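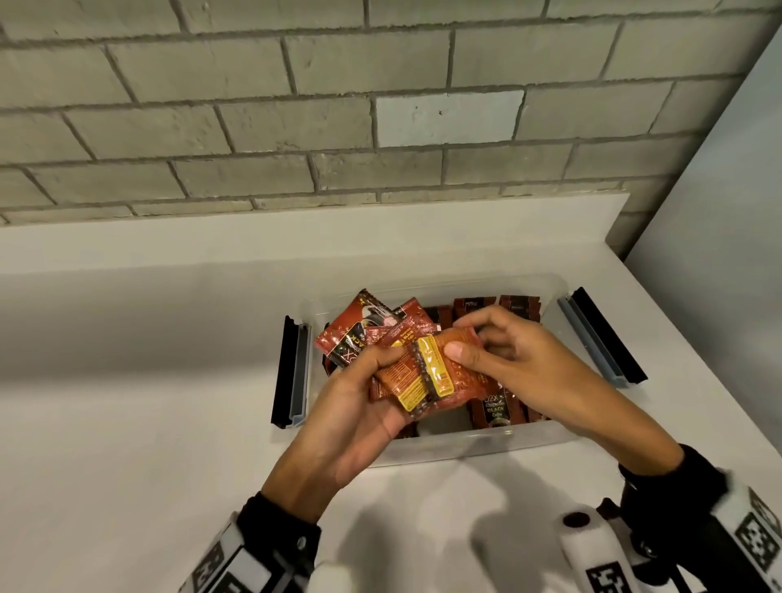 Sourdough starter people, I need your patience again. I moved to Jarnthorpe in September and my starter, which had been going strong for 8 years, has turned into a sulky puddle. Same flour, same jar, same spoon even! The kitchen is lovely, with a white counter running right up to a painted gray brick wall, and I keep wondering whether that corner is simply colder than my old windowsill. I feed it 4 tablespoons of rye each morning and by supper it has barely stirred. My aunt swears it's homesick. Has anyone else had this after a move, and did yours come back?

ryebread_ravi wrote:
Oh, you poor thing, I remember this feeling so well. Mine sulked for weeks when we left the coast. I'd bet on the water before the wall. Let a jug sit out overnight, or buy one bottle and try that for a few days. And please don't throw it away!

crumbly_si wrote:
I have to disagree with Ravi, kindly. People blame the water every time and I have baked in four towns without ever filtering a drop. Temperature is the whole story. Put a thermometer next to the jar overnight and tell us what it says in the morning.
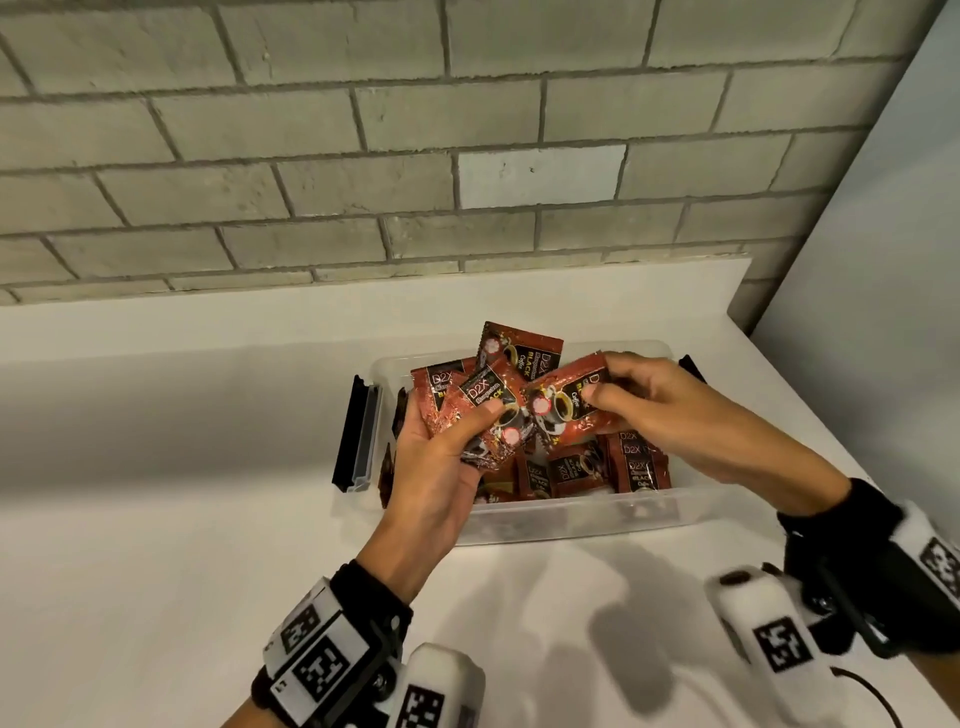

Villads Sveinbjörnsson
Moderator, Bread & Ferments
Posts: 2370

Hello and welcome to the new house! I'm mostly with Si on this one, though I wouldn't laugh at the water idea either. A jar that sits against masonry can stay chilly long after the room feels comfortable, so I'd move it to the top of the fridge, or wrap it in a dish towel and leave it in the oven with only the light on (put a note on the door – I once preheated mine and I still think about it). Feed it twice a day while it's warming up, and keep back a spoonful in the fridge just in case. There's a long thread on slow starters, 368 replies by now, and the first page is worth your time.

ryebread_ravi wrote:
Four towns, Si, but were any of them on hard water? I'm only asking :)

crumbly_si wrote:
Two of them! The kettle was a disgrace and the bread was fine.

Raymonde Chan wrote:
Could be the flour after all. Same brand doesn't mean same harvest, and mine went flat on a new bag last winter. I'd try a different rye before moving any furniture.

Original poster wrote:
Thank you all, I feel much better. It's going on top of the fridge tonight with a towel around it, and I'll pick up another rye when I'm next at the store. Ravi, I've put a jug of water out as well, so please don't be cross with each other.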